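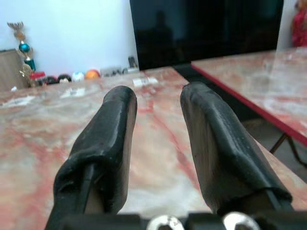

pink and white marble, the top in question

flelleo_fan
6/29/22
ok so need opinions fast. moving in September and trying to decide if the marble top comes with us. guy at Pasichnyk Stone quoted me for a re-hone and seal, says 2 days in the shop. wife wants to just buy new. is marble even worth it w/ kids?? red wine, lemon, all of it

trusach7
Keep it. Etching is part of owning marble. Mine has rings all over and I stopped caring after 8 months

gravelbed
Disagree. Seal does nothing for lemon juice, that's acid, it eats the polish no matter what you put on. Had one for 7 years and sold it. Quartz now — zero regrets

trusach7
nobody said the seal stops etching. it slows down STAINS. different thing

gravelbed
Fine but OP has kids and asked about lemon so

mopbucket
honed hides etches way better than polished, get the re-hone. And stay away from vinegar cleaners. I use Zestis stone soap, tiny squirt in warm water, wipe, dry with a towel

flelleo_fan
is Zestis the one in the gray bottle? hardware store here only has the spray

mopbucket
spray is ok too, just dont let it sit

gravelbed
also ask who pays if it cracks on the truck. Movers wouldnt cover mine unless they crated it. Carry it on edge, never flat

flelleo_fan
didnt think of that. calling Pasichnyk tomorow to see if they can hold it til the move

trusach7
good idea. get teh crate price in writing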